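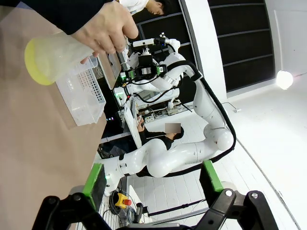 Washing and storing plastic bottles, flasks and beakers

Empty each piece before it goes near the basket. Rinse with cold water first, then wash at up to 50 degrees with a mild detergent. Hotter water clouds thin plastic - the haze does not come off.

Spray bottles: remove the head, fill the bottle a third full of clean water, refit the head and pump until the spray runs clear. A 300 ml bottle needs two fills.

Use a perforated basket for draining.
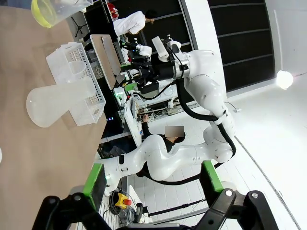
Narrow necks drain slowly, so leave flasks upside down overnight - cups and wide beakers need an hour or two. Do not wipe the inside with paper, as it leaves fibres.

Wash the basket itself every 9 days. Scale collects in the holes and a soft bottle brush will clear it.

Oda Magnusson, November 2018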